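Golf Club Fitting, Week 4 handout – shaft flex and grip size

Welcome back, everybody! Bring your own seven iron if you have one, and please do read the Carach sheet first.

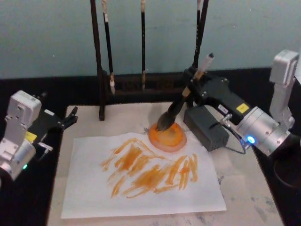 Topic: Shafts

Flex is how much a shaft bends in the swing – and one maker's "stiff" can feel like another's "regular," so always hit a few before you order. 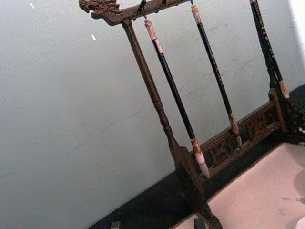

Dragon head on the dark wooden brush rack

Grips come next week, so hang on to your November notes.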